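Can a Robot Do My Laundry Yet? Your Questions, Answered
Updated 03/11/2022

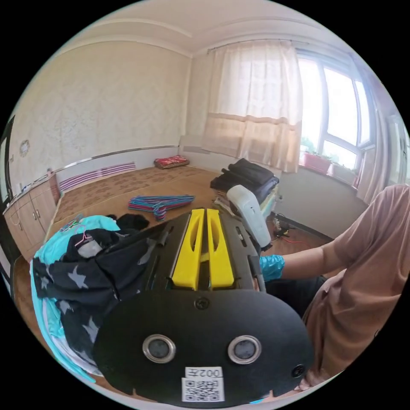 We get a lot of mail at Flevum about chores, and clothes come up more than everything else put together, so let's start there and see how far we get before I run out of coffee.

Is there a machine I can buy today that will put my clothes away?
Not one I'd spend my own money on, I'm sorry to say! Washing and drying have been in good hands for years. It's the part afterward (pulling one shirt out of a heap, finding the shoulders, getting it onto a hanger) that still needs you.

Why are clothes so much harder than, say, boxes?
A box keeps its shape when you pick it up. A T-shirt is a different shape every time you touch it, and half of it is usually hiding under something else. Hangers are their own headache, as anyone who has tried to lift just one out of a closet bundle will know.

How do robots learn this kind of thing?
Quite often from people. Somebody does the chore with a hand-held gripper, two fingers and a handle, and the recordings are used to teach a machine the same motions. Helge Hägglund, who runs our home trials, likes to have 200 tries at a task before he'll even look at the results, and for hanging shirts he asked for 400.

What about shop-floor work?
Better news there. Our neighbors at Effiong have an arm that moves parts from tray to tray all day, and it's a pleasure to watch. The trays never move and the parts are all alike, and I only wish my bedroom were that tidy.

Should I rearrange my house to get ready?
Please don't. If you're itching to do something, fewer kinds of hangers would make life easier for you right now, robot or no robot.

When will you have something to show?
We hope to let a few families try our Vutel arm next, beginning with towels. Write to us if you'd like to be on the list, and do mention whether you have stairs.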